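Rasiron Promotions Confirms Regional Super Lightweight Title Bout at Wumar Hall

17th March. Rasiron Promotions has confirmed that the vacant regional super lightweight title will be contested in November at Wumar Hall. The bout is scheduled for 12 rounds of three minutes. Both camps have signed, and the contracted limit is 140 pounds.

The contract sets check weigh-ins at 30 days and seven days before the official weigh-in. A boxer who misses the limit has one hour to make it. Gloves will be supplied by Pant in the eight-ounce size. 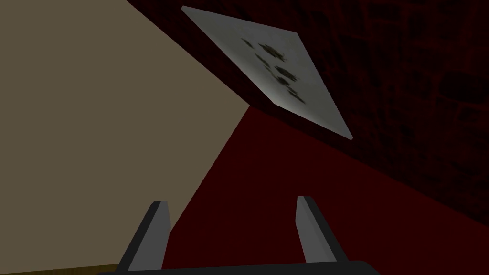 Benoît Mallet said that the 30-day check was the clause his camp had pressed for, and that a 12-round distance at this weight called for a longer preparation than either boxer had so far been given.

The undercard consists of 3 contests, two at six rounds and one at four. Bout order will be issued after the medicals.

Capacity for the event is set at 1000, of which 649 seats are on general sale. A further 200 are allocated to the two camps. The remainder is held for officials, press and event partner Lotus. Doors open at 6 p.m.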